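Leave the Metal Ceiling Showing

By Vilja Salminen

Most people who rent a workshop want to hide the ceiling. They walk into a unit with a ribbed metal roof deck, look up, and start asking what it would cost to put in a drop ceiling. I think in most cases they should keep their money and leave the metal where it can be seen.

I have worked under both kinds. My first shop was in the Arnari building in Irel, which had been offices before it was workshops and still had the old grid of square tiles. My second, where I have been ever since, is a unit off Rustia Street with bare corrugated metal overhead. I spent more than 12 years under the tiles and I don't miss them.

The main thing to be said for a ribbed metal ceiling is what it does with light. Painted or finished in a pale color, it throws a lot of light back down. The flat bands between the ribs catch most of it and the ribs leave thin gray lines, so the surface is bright without being a blank glare. At the bench this makes a real difference. When I moved, I set up the same lamps I had owned at Arnari, in more or less the same arrangement, and stopped needing the clip-on lamp I had used for small screws. The tiles had been white once too. By the time I left they were the color of weak tea, and washing them was out of the question. They drooped if they got damp.

Then there is what you can hang. A tile ceiling will hold up a tile. Anything heavier has to go through it to whatever is above, and you are drilling blind, on a ladder, with grit coming down in your eyes. With the structure in plain view you can see where the framing runs and decide where a hanger belongs. Mine has framing every 48 inches, and once I knew that I could plan the whole shop from the floor with a pencil. The plates and brackets are fixed to the framing and never to the thin metal between. I'd say the same to anyone, and if you don't know what your roof can carry, ask the owner of the building before you put up a single hook.

I have come to like overhead fixtures a great deal. Floor space costs money every month and the air above it is part of the same rent. A plate mounted overhead takes up none of the bench. It doesn't collect coffee cups. A catch or a latch hung from it is at hand and then out of the way again. I do insist on one rule, that anything you are meant to take hold of up there should be a different color from everything else. Blue is good. Against gray and white you find it at once, and you don't have to stand there with your arms up, hunting for it.
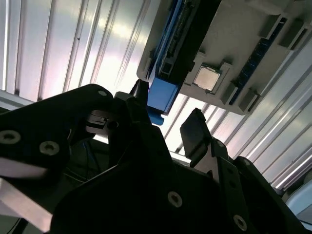
Pale ribbed metal with a fixture plate mounted overhead and a blue latch hanging from it.

The usual objection is noise, and it is a fair one. Rain on a metal roof is loud. Somebody using a hammer at the far end of the room seems to be using it next to your ear. I won't pretend I enjoy a hailstorm in there. But noise can be dealt with in patches. I have thick felt panels on the two side walls, a rubber mat under the bench and a heavy curtain across the doorway, and the room is now about as loud as my kitchen at home. All of that together cost less than the first quote I had for a suspended ceiling, and when I leave I can roll it up and take it with me.

The second objection is temperature. In August an uninsulated metal roof turns the room into an oven by three in the afternoon, and a drop ceiling does help a little with that. Insulation helps much more. If the heat is the problem, then the money belongs in insulation above the deck, where it does the job for the whole building, and that is a talk to have with the landlord. Bashir, who owns our row, put it off for a long time and then did all the units in one go. We went from closing after lunch in hot spells to working normal hours. The metal we look at from below stayed exactly as it was.

The third objection is that it looks unfinished, and here I simply disagree. A ribbed ceiling has long straight lines running from one side to the other. It shows you how the roof is made. If a seam leaks, you see the mark on the first wet morning, and you can put a ladder under it that day. At Arnari a pipe joint dripped above the tiles for what the plumber thought was most of a winter. I found out when a tile landed on my bench, along with a good part of what had been lying on top of it.

There is some upkeep. Dust settles along the ribs and on any plate or rail you have put up there, and it will come down on your work if you leave it. I go over mine with a soft brush on a long pole and then a vacuum with an extension tube. I do this 2 times a year, and it takes a morning. Cables are the other thing to watch. Because they show, people are tempted to tape them to the ribs, and tape dries out and lets go. Run them along the framing in proper clips. Leave a bit of slack where something moves, and tuck them behind the solid parts so they don't catch on a sleeve or a ladder.

If you do paint, choose a flat white or the palest gray you can find, and skip gloss. A glossy deck under strong lamps gives you bright streaks that follow you around the room. Clean it well before you start, or the paint will come off in ribbons in the first cold season. I painted a test strip 24 inches wide and left it for a while before I did the rest – dull advice, but I was glad of it, as my first choice of white looked pink under my lamps.

I'll grant the tiles one place, and that is a small room where people talk on the phone or sit down with customers. The office at the front of my unit has a soft, low ceiling and I wouldn't change it. For the room where the work gets done, I want height and light, with the fixings out in the open. A new tenant two doors down asked me last month who I would use for a drop ceiling. I told her to work under the bare metal for one full winter first and to spend a little on felt in the meantime. She has bought the felt.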